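Dust is the thing I get asked about most, so let's start there! If you keep an old desktop tower going in a workshop, sewing room or spare bedroom, a good cleaning twice a year does more for it than almost anything you can buy. I do mine in spring and again in September.

**Before you open it**

- Shut it down, switch off the power supply and pull the cord. Then press the power button once.
- Lay the tower on its side on a firm table, at a height that doesn't hurt your back.
- Touch bare metal on the case before you touch any of the parts.
- Muffin tins are wonderful for screws — one cup for the side panel, one for the drives, one for mysteries.

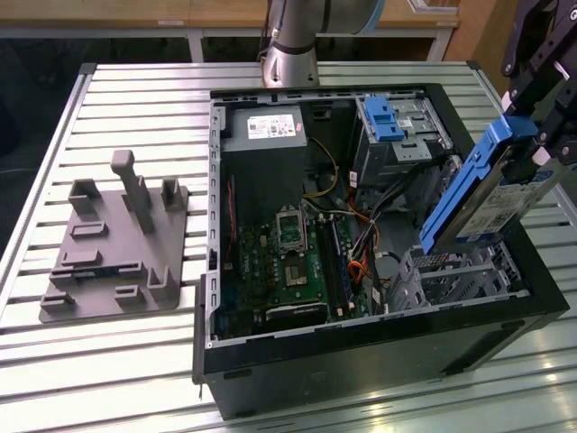
Pirnine wrote in to say that a soft makeup brush beats canned air for the corners, and that a vacuum hose held a few inches away will catch whatever the brush lifts. I tried it the same evening and I'm a convert!

**Brushing and blowing**

Work from the top down and keep your strokes light. Hold each fan still with a finger before any air goes near it, and use short bursts with the can upright. A can lasts me two towers if I'm not greedy with it.

If the processor is out of its socket, keep brushes and cloths well away from the pins. I really mean it, they bend if you so much as sneeze.

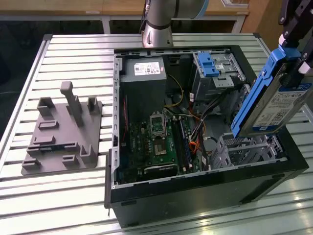
Memory sticks can come out too. Open the latches, lift the stick straight up by its ends and set it on a clean sheet of paper. Going back in, line up the notch and press evenly until it clicks.

**Putting it back together**

Start every screw by hand, a couple of turns, before you pick up a driver. Knobs and thumbscrews only need to be finger tight. And take a phone picture of the cables before you unplug any — I have 196 of these on my phone and have never regretted one.
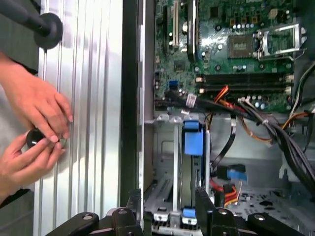

*Small knobs: fingers only, no pliers.*

Wipe the outside with a barely damp cloth, let it dry for 30 minutes, and plug it in. Next up on my list is the sewing machine, lint and all!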